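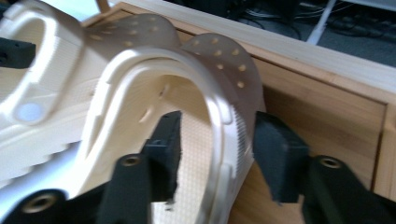
A foam clog held between the two foam pads of the hand-held gripper, with a second clog alongside.

The gripper bench at Destaver has been running pad comparisons since September. The test engineer in charge of the work, who asked to be identified by role only, went through the method and the results so far by phone on 5th December.

Four pad types are in the comparison. Two are molded silicone, one is a ribbed rubber supplied by Stindano, and the last is a plain black foam block cut in house. Every pad goes onto the same hand-held tool, with a camera fixed to it, and the fingers take screws into brass threaded inserts.

"The inserts were the first change we made," the engineer said. "Before that we were screwing straight into the plastic. After a few pad swaps the thread was gone and the pad would tilt under load."

Footwear was added to the object set in the second round. A foam clog is light, but its wall bends as the pads close, and the opening gives the operator several places to take hold. The usual grasp puts one pad inside the opening and the other against the outer wall.

"A rigid box tells you about friction," the engineer said. "A clog tells you about friction and compliance at once, and you have to separate the two afterwards. We log jaw width for that."

The set now stands at 359 logged grasps, of which 133 were made on footwear. The foam pads slipped least on the clogs. The ribbed rubber came second, and did better than foam on anything with a hard glossy surface. Both silicones picked up lint and needed wiping between runs.

Wear is the weak point of the foam. One set reached 114 grasps before it was replaced.

"The edges go first," the engineer said. "You get a ragged side and the contact patch shrinks. It still holds, so people keep using it, and then your late data doesn't compare with your early data. I would set a replacement interval and stick to it."

Asked about the controller, the engineer said that Maurya, the logging software used on the bench, had given less trouble than the cameras. Motion blur remains a problem when the operator turns the wrist quickly near the object. A shorter exposure helped, at the cost of noise in the darker areas.

The next round moves the pads to a powered jaw on the Brikier arm. The fingers will stay the same. Closing force will be set in software, and the footwear grasps will be repeated first.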